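4. Practice green speed and first-hole putting

4.1 Setting and players

The data in this section come from the practice greens and opening holes at two courses, Sadwood and Assunção. They were chosen for contrast. Sadwood is a seaside links with fescue greens that are cut high in windy weather. Assunção is an inland course with bentgrass greens, rebuilt in 2000 and kept at close to the same speed through the playing season. At both courses the practice green lies within a short walk of the first tee, and most players stop there last before starting a round.

We enrolled 200 club players, split evenly between the two courses. All held a current handicap and had played the host course at least once in the preceding season. Players who took part in a coaching session on the day of testing were excluded. Nothing was said to them about green speed before they finished the first hole, and they were told only that the study dealt with warm-up habits.

4.2 Measurement

Green speed was taken with a Daserico ramp, a fixed-release device that rolls a ball from a set height. On each green, speed was measured in both directions along the flattest available line and the two distances were averaged. Where the two directions differed by more than the tolerance given in the methods section, a second line was used. Readings on the practice green and on the first green were taken within the same half hour, before the first group went out and again after the last group had cleared the hole.

Putts were logged with Trinov, a ball-tracking package that gives start position, launch speed, and rest position relative to the hole. The main outcome is signed distance error, defined as rest position minus hole position along the line of the putt, with positive values for putts that finish past the hole. Holed putts present a well-known problem, as the ball has no free rest position. For these we used launch speed and the measured green speed to estimate where the ball would have stopped. The analysis was repeated with holed putts left out, and the sign of the effect did not change.

The full data set contains 2000 putts, counting both practice and play. First putts on the first green form the core of the analysis. Practice putts are used to estimate how well each player had adjusted to the practice surface by the time of leaving it.

4.3 Speed mismatch and distance error

Let the mismatch be the speed of the practice green minus the speed of the first green. If players carry over a feel for pace from the practice green, a positive mismatch should leave the first putt short, and a negative mismatch should send it long. The carry-over account also predicts that the effect should be larger for players with a more consistent stroke in practice, as these players have more to carry over.

The first prediction held at both courses. Putts finished short when the practice green was faster and long when it was slower. The effect was stronger at Sadwood, where the mismatch also covered a wider range. At Assunção the two greens were so closely matched on most mornings that little variation was left to explain, and the slope there should be read with that in mind.

The second prediction held only in part. Low-handicap players were more consistent on the practice green, but their first putts showed a smaller response to mismatch than those of mid-handicap players. Two readings are possible. Better players may correct for pace on the walk to the ball, using the firmness underfoot and the behavior of the approach shot. They may also leave themselves shorter first putts, on which an error in pace has less room to grow. Adding putt length to the model removed part of the handicap difference, so the second reading cannot be set aside.

Figure 3
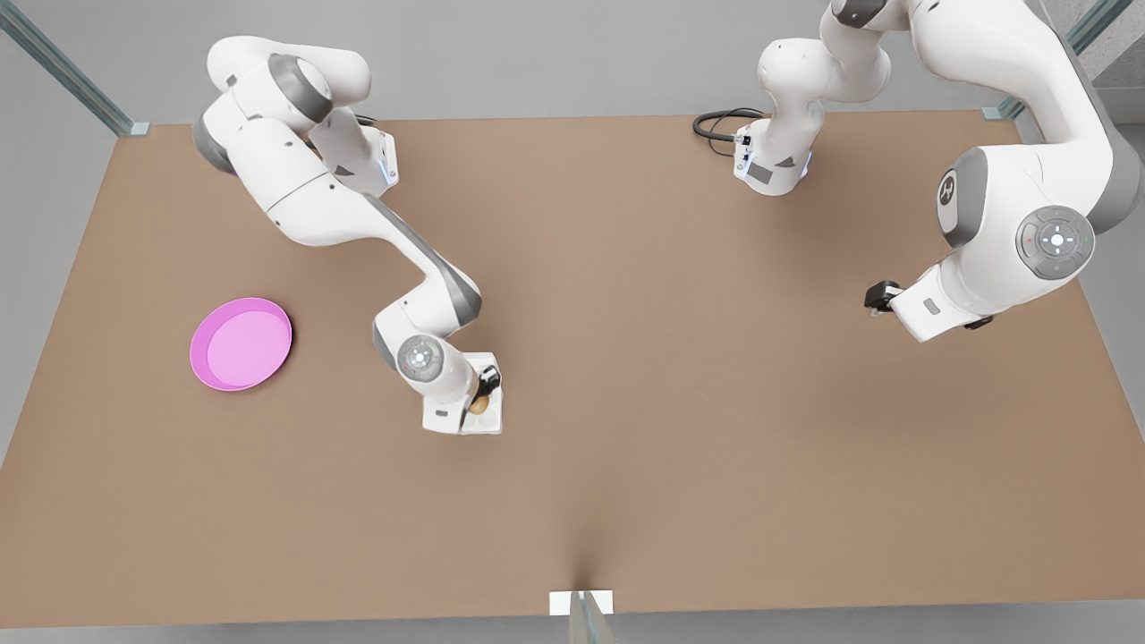
One Sadwood player objected in the exit interview that pace on the practice green had never entered into it: a warm-up was for settling the hands, and the first green was read fresh every time, whatever the ball had been doing ten minutes earlier. Similar remarks came up at both courses, more often among older players. The tracking data do not support this view for the group as a whole. Players who reported ignoring pace during the warm-up showed the same direction of error as those who reported attending to it, although the size of the effect varied widely within both groups. Self-report was therefore kept out of the main model.

4.4 Time spent on the practice green

Warm-up length had a weaker relation to distance error than expected. Players who hit fewer than 6 practice putts showed almost no response to mismatch, in line with the idea that very little had been learned about the surface. Beyond that point the response rose and then leveled off. Long warm-ups did not increase it further. A possible reason is that players on the green for a long time tended to drift toward short putts, where pace matters less, and to spend the remaining time on alignment.

The type of practice mattered more than the amount. Players who putted to the fringe or to a tee peg, without a hole as target, showed the clearest carry-over. Those who practiced only from inside the length of the flagstick showed little. This pattern was seen at both courses, but the Assunção group contained few players of the first type and the comparison there is weak.

4.5 Wind and moisture

Wind was recorded at the first green at the time of each putt. Crosswind had no reliable effect on distance error. Headwind left putts slightly short at Sadwood, independent of mismatch, and the estimate was sensitive to a small number of rounds played in strong gusts. Dew was a larger concern. Early groups at Assunção putted on a practice green that had been brushed and a first green that had not, so that the mismatch for these groups was partly a difference in surface moisture. Leaving out all starts before 8 a.m. reduced the slope at Assunção and left the Sadwood slope unchanged.

Readings taken before the first group and after the last were joined by linear interpolation to give a speed for each start time. Greens do not dry at a constant rate, and the interpolated values are least reliable in the middle of the morning. A check against spot readings on the November mornings showed no consistent bias in either direction.

Figure 4

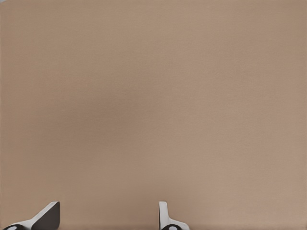

4.6 Limits of the data

The mismatch was observed and was not set by the authors. Greenkeeping staff at both courses chose mowing heights and rolling schedules in the normal way, and these choices follow the weather. Some of what is credited to mismatch may therefore belong to conditions that affect both greens. A design in which the practice green is rolled on randomly chosen mornings would settle the point, and Sadwood has agreed in principle to such a trial outside the competition season.

The analysis also stops at the first green. Whether the error fades by the second or third hole is not known from these data, as tracking equipment was placed on one playing green only.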